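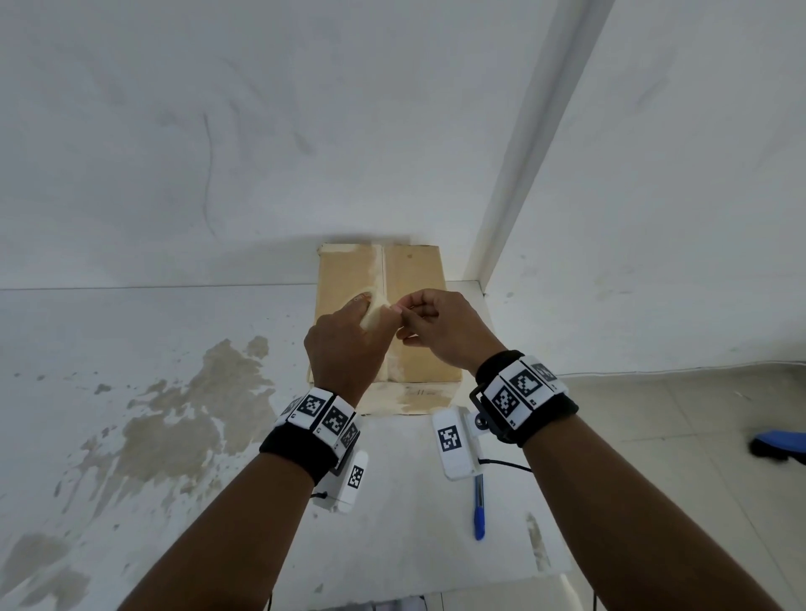
Chapter 4
Showing the Task by Hand

Last updated: 30 June 2021

In the earlier chapters the robot received its instructions as numbers. Somebody measured the work cell, wrote down the positions, and the program repeated them. This method is still good for welding and for stacking pallets. It becomes weak when the material bends, sticks or tears, and such materials are the subject of this chapter.

There are two main ways to show a task to a machine. In the first way, called teleoperation, a person moves the robot from a distance and looks through its cameras or directly at its arms. In the second way the person does the task with his or her own hands, and the positions of the hands are recorded for later use. Section 4.2 treats the first way and Section 4.3 the second. The reader should know from the beginning that they give different kinds of data. A remote operator can only show motions which the robot is able to make. A bare hand can show much more, and a part of it will be of no use to a gripper with two fingers.

Hand tracking with printed markers is one of the oldest solutions and remains one of the cheapest. A camera finds a black-and-white square, compares its corners with the known size, and calculates where the square is and how it is turned. One marker is enough in theory. In practice the wrist rotates during work, and a marker which faced the camera one moment before is now seen too narrow to be read. For this reason the markers are placed on several faces — in the work with packing tape, for example, the band on the right wrist has three of them turned toward the viewer while the fingers curl over the top of the roll. The position of the wrist is then known, but the position of the fingers is not, and it must come from another source.

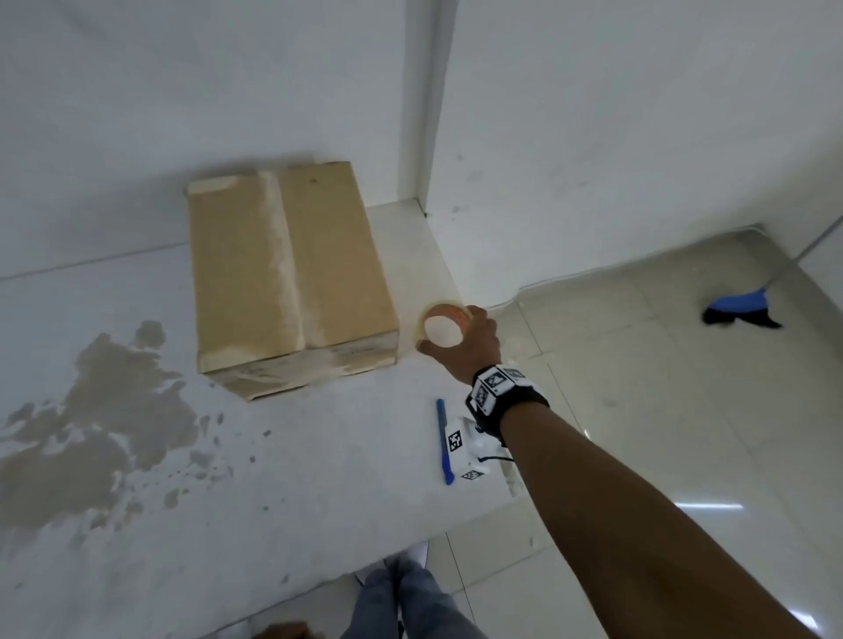
Packaging tasks are used through the whole chapter, and the main data set is the one which Antonina Hutsuliak prepared for the Tadau course. It has 393 demonstrations, of which 57 were removed after checking. The most frequent reason for removal was a lost marker during the grasp. Students often expect that the long motions are difficult to learn, but the short ones cause more trouble. Consider a closed box with a wide band of tape along the middle of its top. The finished band says very little about how the tape was held, how strongly it was pulled, or at which moment the hand pressed it down. A learner which receives only the final state must guess all of this.

Force is therefore discussed separately in Section 4.4. Markers do not measure force, and it is a common mistake to think that a good trajectory replaces it. The Clondlow exercise at the end of that section asks the reader to play back one recorded trajectory on 2 kinds of cardboard and to compare the results.

Before you continue, please review the following terms from Chapter 3: coordinate frame, rigid transformation, calibration error. You will also need the recording sheet from Appendix B, with space for 30 trials. Fill it in during the work and not afterwards — memory is less exact than it feels.

4.1 What counts as one demonstration

A demonstration begins when the hand leaves its rest position and ends when it returns there. Everything between these two moments belongs to the record, including hesitation and correction.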